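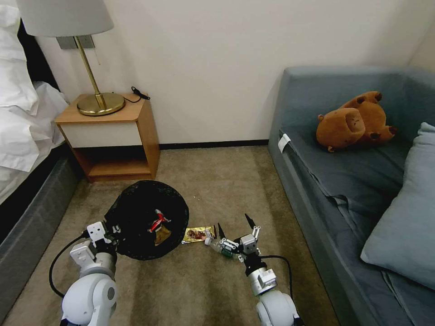 Room 339

Celeste Veloso had the key of room 339 until noon, and at twenty minutes past ten she was still sitting on the edge of the bed with her shoes in her hand.

Her brother had slept here for 32 nights. The hotel was called the Sullance, and it was not a bad hotel, but it was far from the harbour and far from her flat also, and she had never understood why he chose it. He left in the morning with the first ferry. He telephoned her from the deck and said, "I paid everything. Only the room is a little untidy. Can you look, before the cleaning lady sees it?"

This was Teodoro. He was fifty-one years old and he was afraid of the cleaning lady.

So she looked. The sheet was pushed to one side, as he had always pushed it when they were children and shared a room in their aunt's house. On the carpet there was a water bottle with a green label, and near it the wrapper of some snack, yellow and gold, with the food printed on it so that you would feel hungry. The black basket had one more wrapper inside, and that was all. In 32 nights, she thought, a man must throw away more than this. Then she remembered that somebody came each day to empty it. What she had before her was only the last evening.

It made her a little sad, the last evening. She had offered to cook. She had bought fish, and she had bought the good rice from Ignacio's shop, where it costs double. At six o'clock he rang and told her he was tired and would eat something small in the room. She was angry, and she put the fish in the freezer with more noise than was necessary.

Now she knew what he had eaten.

She put on her shoes. She took the bottle and the wrapper from the floor and dropped them in the basket. Then she pulled the sheet straight and beat the pillow twice with her flat hand. The lamp she switched on and off, for no reason.

In the drawer of the nightstand she found an envelope. It was not closed. On the front he had written her name, the full name, Celeste Veloso, as if the post office had to find her in that room. Inside were a banknote of 50 and a page torn from a notebook.

"For the fish," it said. "I know that you bought it. I could not sit at your table on the last night, because then I would not take the ferry. T."

She read it standing up, and afterwards she read it again sitting down, and the bed was not straight any more.

At the reception the young man asked her if she had used anything from the minibar. She said that there was no minibar. He looked in the computer and agreed with her.

"You are Mrs Agbayani?" he asked.

"No," said Celeste. "That is my brother's name. We had different fathers."

He took the key and hung it on the board, between two others. She asked him at what time the ferry arrives on the other side. He did not know, but he telephoned somebody, and it was at four.

She had time to take the fish out of the freezer.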